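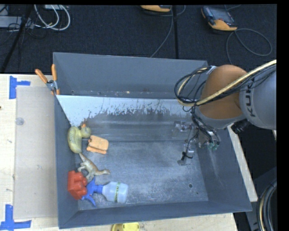
Page last changed: 2019-04-03

KUNDICO ASKS WHETHER FAMILIES NEED ANOTHER TOY BOX, THEN OFFERS THEM A METAL ONE

For immediate use

Kundico, the household goods firm, will put a plain metal toy bin on sale in June. It is called the Skála, it comes in grey, and the company is making fewer promises about it than is usual for this sort of product.

Toy storage is sold on the idea that the right box will produce a tidy room. Kundico has its doubts. Before settling on the design, the company asked 791 households what they kept in their toy boxes and how often the contents were put back. Of those, 761 said that things which were not toys ended up in the box as well. Cleaning bottles came up often, along with odd socks, kitchen spoons and post. The remaining households may be very well run, or may not have looked lately. The survey relied on people's own answers and Kundico does not claim it proves much beyond that.

A child's idea of sorting is rarely the one printed on the packaging. A duck, a dinosaur, a pretend sandwich and a red block will go in the same heap as a spray bottle if all of them were on the floor at the same time. Boxes with compartments, picture labels and coloured lids assume that somebody has the patience to use them at the end of the day. Kundico sold a range of that kind, the Godurari, for six years. Customers wrote in to say that the dividers had been taken out and lost, and the range has been dropped.

The Skála has no dividers, no lid and no labels. It is an open bin with high sides, meant to stand on the floor or on a sturdy table. Toys go in from the top and come out the same way. The company looked at fitting wheels and decided against it after the trial bins with wheels were used mainly for rides.

Metal has drawbacks and buyers should know them before they order. It marks. Hard toys leave scratches on the sides and a cloudy, scuffed patch on the floor of the bin, and no amount of polishing will bring back the look it had in the shop. It is also noisy. A wooden brick dropped from standing height can be heard in the next room, and families with a sleeping baby may prefer cloth or wicker. Kundico makes neither and has no plans to.

What metal does do is wipe clean, and it will not split when it is sat on. Trial bins were lent to 10 homes and a playgroup in Sirkmont over the winter. All came back usable and none came back looking new. Two families asked to keep theirs. One sent theirs back early, saying the toys were still on the carpet and the bin had become somewhere to put the washing. Kundico regards this as a fair result and has left the design as it was.

On the subject of spray bottles, the company would like to be plain. Household cleaners should not be stored with toys, in this bin or any other. Empty bottles are a popular plaything, and a child who is used to handling one will not always know that the next is full. Parents who go through the box now and then — once a month would do — tend to find something that belongs on a high shelf. A card saying so will be packed with each Skála, in the full knowledge that most packing cards go straight into the recycling.

Kundico is not offering a storage system, a set of matching pieces or an online course in decluttering. There will be one size and one colour. Retailers have asked for a pastel version and have been told that it may be considered if the grey one sells, which remains to be seen.

The Skála will be supplied through Kundico's existing stockists and from the Sirkmont warehouse shop. The price will be confirmed nearer the time. Shops wishing to take the bin on trial should write to the trade desk before the end of April, saying how many they can display. Unsold bins may be returned, scratched or otherwise, for roughly six weeks after delivery.

Notes for editors

The household survey was carried out by post by Kundico's own staff. A copy of the questions can be sent on request.

The Godurari range is no longer made. Spare dividers are available while stocks last — there are a good many left.

Press contact: Kundico press desk, Sirkmont.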